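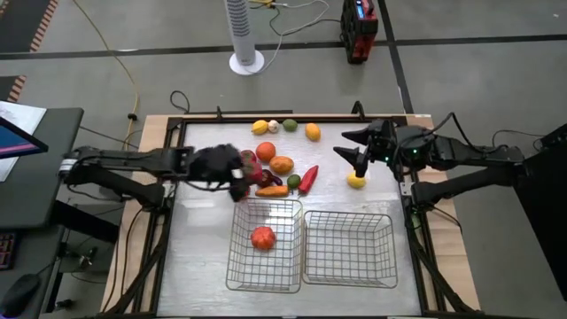 Two lemons in one set are a fault in the set, according to the message quoted further down, and the duplicate ought to be taken out before the list is issued again. I don't agree, and the reply below gives my reasons along with the other points raised.

30 September 2025
Posted by Satish Murthy to the Stumen list

Re: artificial produce - duplicates, naming, baskets

> I have been through the sheet for the produce set and have four queries.
>
> First, lemon appears twice and lime appears twice. Everything else is listed once. Is that deliberate? If it is a packing error I would sooner remove the second of each, as people keep writing "lemon" in the return column and we can't tell which one came back.
>
> Second, the orange oval thing. It is down as "potato" on my copy and "sweet potato" on another. It has a mottled surface and is too long to be mistaken for the orange, but neither name is written on it. Can we settle on one?
>
> Third, is there a reason for open wire baskets? The garlic is light and the carrot is long and I would have expected a solid-sided tub to be simpler.
>
> Fourth, what are people using to clean these? I tried a spray on my own Josico pieces and the colour of the chilli came off on the cloth.

Taking these in order.

Duplicates. Keep them. If every item in a set is different, the only task available is matching a name to an object. With a second lemon and a second lime you can ask for both lemons in the same basket, or one in each, or the lime nearest the chilli, and the instruction has to be read properly. They also give you a check on placement. In the layout I use, one lemon goes in the far row beside the garlic and the other sits on its own at the right, so a sheet that says only "lemon" is ambiguous and has to be corrected before anyone starts.

The return column is a separate problem and is easily dealt with. Write "lemon A" and "lemon B" on the sheet, and put a small dot of paint on the stalk end of B. Don't use stickers. They lift at the corner, pick up fluff and leave a patch of adhesive that then collects dirt. I had 137 returns last year with a sticker missing or moved, and went over to paint in January.

Naming. I have no objection to "sweet potato", but I would rather the sheet described the thing than identified it. My entry now reads "potato shape, orange, mottled". Similarly the apple is entered as "apple shape, red", as there is a red tomato in the same set that is very close to it in outline and two people have logged it as an apple. Aubergine is aubergine. Some copies have "eggplant" from the supplier's own list and those should be changed so that a search finds them all. The mango is yellow with some orange in it and has twice been entered as a peach - please leave it as mango.

Baskets. Wire for two reasons. You can see what is in the basket from the side without tipping it out, and a wire basket can be rinsed and drained with no water left standing in the bottom. The drawback is the mesh. On the Taipe baskets the gap is wide enough for the thin end of a chilli to go through, and when someone pulls it free the tip gets scuffed. If yours do this, cut a piece of plain card to the size of the base and lay it in. A tub is fine for storage. For sorting I found that people stop looking once the sides are solid, and the count at the end is wrong more often.

On the size of the basket, work from the carrot. If the carrot lies flat in it, everything else in the set will go in too.

Cleaning. It depends on what the piece is made of and the suppliers are not good at saying. On the foam pieces I have handled the paint is a thin skin and any solvent will move it. I use lukewarm water with a drop of washing-up liquid, a soft cloth wrung nearly dry, and then leave the pieces on a rack overnight. The hard plastic ones will take more. Test on the underside first. Red is the worst colour for coming off, in my stock at least, and your chilli does not surprise me. Do not soak anything with a seam. Water gets in and comes out a fortnight later in the storage box.

For pieces where the paint has already gone, Kellent sell a matt acrylic that is near enough for orange and yellow. Their green is too blue for a lime.

Surface. This was not in your queries but it has come up before. I put the pieces out on a silver covering, and it creases, and the creases matter for the round ones. An orange will settle into a low spot and will not stay where the plan says. Smooth the covering from the middle outwards before laying out, and set the round items last.

The revised sheet is numbered 744 and replaces all earlier copies. Lines 1 to 5 are the items that get confused most often, moved to the top. Corrections to me off-list, please, with the sheet number in the subject line.

Satish Murthy

Recent messages on this list
Josico carrots, change of length between batches
Index of sheets, now at 1,902 lines
Card liners for Taipe baskets, template
Re: Re: garlic bulbs losing their outer layer
Kellent acrylic, drying times
Labels on storage boxes, short side or long side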